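Setham G2 Two-Finger Gripper Kit with Wrist Camera
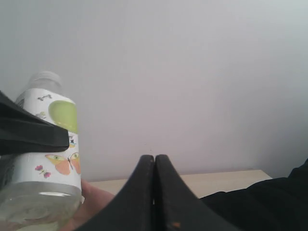
Kerstin Grube wrote after her first order that she wished she had budgeted for spare fingertips from the start, as the pads were the first thing she had to reorder.

The Setham G2 is an electric two-finger gripper for light handling work: bottles, cartons, tubes and similar packaged goods. It ships with a wrist camera bracket and is sold by Mollik for small benches and training cells.

What's in the kit
Gripper body with two black fingers
Wrist camera and bracket
Adapter plate, screws and 29-page setup guide
Cable set for the Haberkorn controller (controller sold separately)

Price and ordering
Kit, item 1057: $1000
Spare fingertip set: $29
Haberkorn cable extension: $29
On-site setup, per visit: $200

Prices valid from 20 April 2022. Shipping is added at checkout. Orders placed now leave the warehouse in May.

Planning notes
Check the wrist flange on your arm before you order. The adapter plate fits the Sirico arm as delivered - other arms need a different plate, and we quote those separately.

Plan for fingertip wear. Scuffed tips still close, but grip on smooth plastic drops off. Most buyers take two spare sets with the kit.

If your items are filled bottles, send us the full weight and the diameter at the label. A half-full bottle behaves differently from a full one, so tell us if you handle both.

Leave room in the budget for a person at the bench during the first weeks. Handing items over and taking them back is part of teaching the cell.

Quotes for more than one kit: ask for Henrik Oltmanns at the Mollik sales desk.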